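Walk-round checklist, ground floor workroom, Räsänen building

Print this page | E-mail this page

Same form as July, comments typed up after. OK means OK on the day. FIX means somebody has a name next to it. WATCH means look again next time. If your name is on something and you think it's wrong, tell me, don't just cross it out.

Went in while people were working. Better that way, you see where bags and cables really end up.
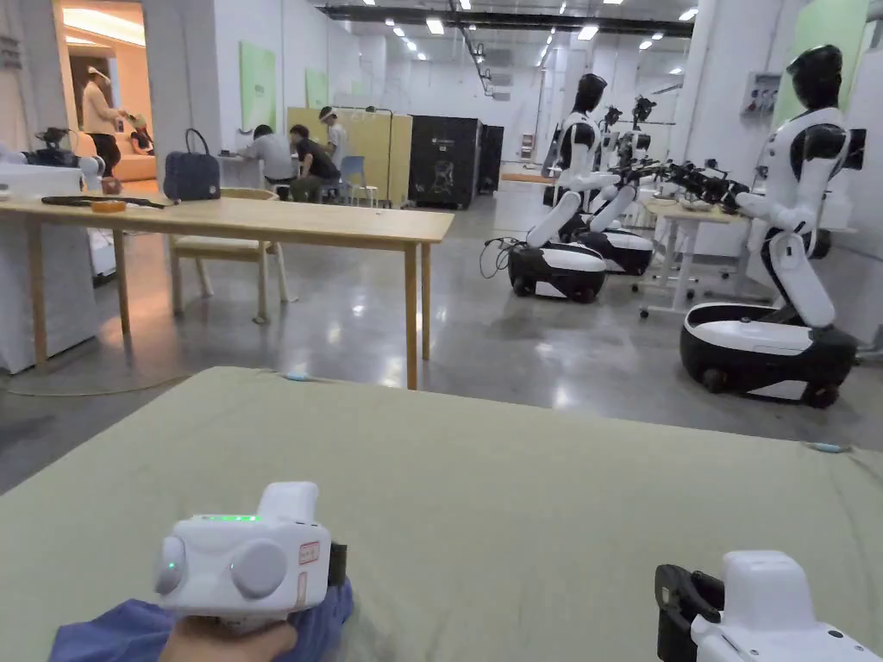
By Tuulikki Leinonen
August 2026

1. TABLES

1.1 Big table, green cover, lies flat. OK. A few light creases, nothing that would catch a sleeve. Smooth it before starting, and again after lunch.

1.2 Light-blue bits along the edge of the cover. WATCH. Pressed on each one, no movement. Please leave them where they are. In July two were in a drawer and the cover slid off with a mug on it.

1.3 Big table, wobble test. OK. Leaned on all corners. Alun tightened the bolts last month and they've stayed tight.

1.4 Light wood table, legs. OK. Slim legs so don't sit on it. Don't stack boxes on it either.

1.5 Light wood table, top. FIX (Valtteri). Handbag, something small and orange, long black cable or strap laid along the near edge. It's a work surface. Bags go on the hooks. I know the hooks are full. Second row of hooks is on the order from Destier, no delivery day yet.

1.6 Nothing hanging off a table edge that can be caught in passing. FIX (everyone). Includes clothes. If you're folding on the big table and step away, pull the cloth back onto the top first.

2. CABLES

2.1 Cables off walking routes. OK.

2.2 Cables on table tops coiled when not in use. FIX (Valtteri, with 1.5). Velcro ties are in the tin by the sink.

2.3 Extension leads not daisy chained. FIX (Ville). Found one plugged into another behind the cabinets. Took it out, the lamp it fed now has nowhere to go. Ville to measure for a longer lead.

2.4 Plugs and sockets, no scorch, no cracks. OK. Socket by the door has a loose face plate, taped for now, proper screw this week please.

3. FLOOR

3.1 Clean. OK.

3.2 Slip. WATCH. Grey polished concrete and it shines, which makes water very hard to spot under the ceiling lights. Any spill gets wiped right away and the yellow sign goes out. Sign was in the wrong closet again. Moved it back.

3.3 Shoes. Closed shoes, rubber sole. No socks!! Said this in July too.

3.4 Chairs pushed in. Mostly OK. Wooden one was under its table where it belongs. Blue chair next to the desk was empty, push it in when you get up. Three people round a desk already takes up most of the passage.

3.5 Cabinet or crate standing on the floor, far left as you look from the big table. WATCH. Fine where it is, just don't let it creep toward the walkway.

4. DOORS AND WAYS OUT

4.1 Doorway to the sofa room. OK. Open and clear. Measured nothing, just walked through with my arms out.

4.2 Main exit. OK. Opens outward, closes by itself, no wedge.

4.3 Exit sign lit. OK. Test button works, battery held for the full test.

4.4 Tall yellow partition panel. FIX (Alun). Stands OK but I want the feet checked, gave it a push and it rocked more than I liked. If the feet are worn get new ones, dont fold cardboard under them.

4.5 Anyone with a visor on their head: look where you're walking, and ask somebody to call out if you're going backward. OK on the day.

5. STORAGE

5.1 Two black cabinets. OK. Doors shut, nothing on top. Heavy things on the bottom shelf please, I found the paper boxes up at shoulder height.

5.2 Cabinets fixed to wall. Bigger one OK. Smaller one FIX (Ville), bracket is there but only one screw in it.

5.3 Shelf load label. Missing. The leaflet that came with the shelves says 200 pounds for a shelf. Pirjo is printing a label.

5.4 Laundry. The clean stack and the used stack were the same stack. FIX (Pirjo). Two bins, mark them.
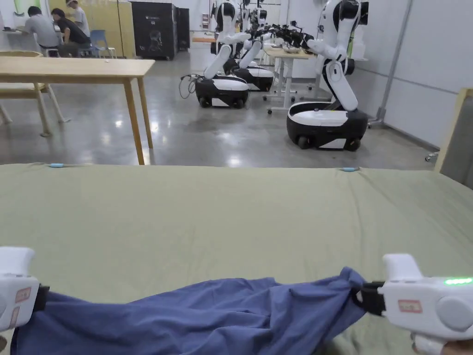

5.5 While on laundry, anything that gets pulled on and folded all day wears out at the ends first. Check seams and corners when it comes back from the wash. Torn or fraying goes to rags, don't put it back in the pile "for one more week". Loose threads wrap round things.

5.6 Pins, safety pins, clips left in fabric. Run a hand along the hem (carefully) before it goes on the table. Found one pin in July. None this time.

5.7 Detergent, Zimar brand, stored low and lid on. OK. Lid on now anyway.

6. FIRE AND FIRST AID

6.1 Extinguisher, gauge in green, tag in date. OK. Tag no. 446.

6.2 Nothing piled in front of it. OK, after I moved a coat.

6.3 First aid box. FIX (Pirjo). Out of the small bandages, plenty of everything else. Eye wash good til next year.

6.4 Smoke detector. OK. Tested, very loud, sorry to whoever was on a call.

7. PEOPLE

7.1 Breaks. People do forget. Two of you were hunched right over that desk when I came by. Stand up once an hour. Raise the screen if it's a screen problem, we have risers.

7.2 Height of the big table. WATCH. Comfortable for most, low for Ville. Blocks for the legs from Brivari would do it but they only come as a set and I'd want them looked at before anybody loads the table.

7.3 Sleeves. Long sleeves OK if the cuffs are closed.

7.4 Light. OK over the big table. Dim corner by the coat hooks, tube is on its way out. FIX (Alun).

OPEN FROM JULY
Mat at main entrance, still curling at one corner. Replace, not tape.
Key list for cabinets. Still no list.
Fan in sofa room. Done, thank you Valtteri.

Total open items 7 not counting the repeats. Budget line for this quarter has 3,000 left in it so hooks, label and the mat can just be bought, no need to ask me.

Send fixes by e-mail with the item number in the subject line. Next round Pirjo and me, morning again.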